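Play food sets – worth it or just clutter?

hallvard_k
13/08/2019
Daughter turns 4 soon, wants "a kitchen". Grandma offering to buy one of those huge play food sets. We live in a small apartment. Do kids really play with this stuff past the first week or does it end up under the couch

mossbank
Ours got years out of it. Skip the giant set tho, buy a small one and a couple real measuring cups. Furo sells bits separately I think

Ingvild Dalen
Disagree on small. Mine wanted VARIETY, got bored with two carrots and an egg. Big bin, lid on, done.

tinroof18
Big bin = big mess. We had the 500 peice Mititz bucket. Never again. Found peas in my boots.

mossbank
500?? ok yeah no. I mean something like this, plate, bottle, some fruit
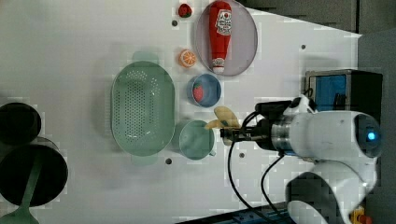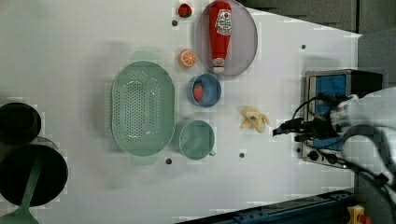
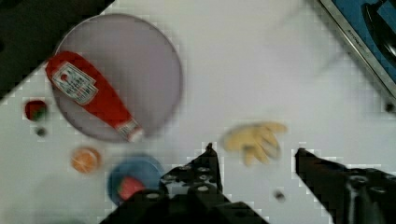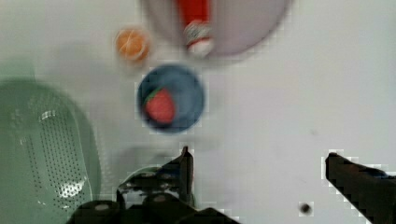 Plenty for a kid that age. They'll put a shoe in the oven and call it pizza anyway – you're not really buying food, you're buying something to carry from room to room.

hallvard_k
lol fair. She already "cooks" with my socks. What about the kitchen itself, wood or plastic? Grandma likes the Westerberg one

tinroof18
Had the Westerberg. Doors came off by April. Heavy too. Get a plastic one used, wipe it down, resell when she's over it

Ingvild Dalen
Ours is a Westerberg and doors are fine?? You have to tighten the hinges, says so in the booklet. Plastic ones tip if they lean on the sink.

tinroof18
I tightened them. Twice.

pell_mell
No kitchen at all. Cardboard box, draw 4 burners on it with a marker. My son used his till it fell apart, then we made another. Free

Ingvild Dalen
Grandma is not going to give her a cardboard box for her birthday, come on

pell_mell
Grandma can put the money in savings

mossbank
Siston has a tabletop stove, folds flat, good for apartments. Knobs click. Knobs are the main thing at that age imo

hallvard_k
Folds flat, ok sold. Will send grandma teh link before she orders the bucket. Anyone know if the Siston comes with pans or is that extra

mossbank
Extra. Ours uses an old saucepan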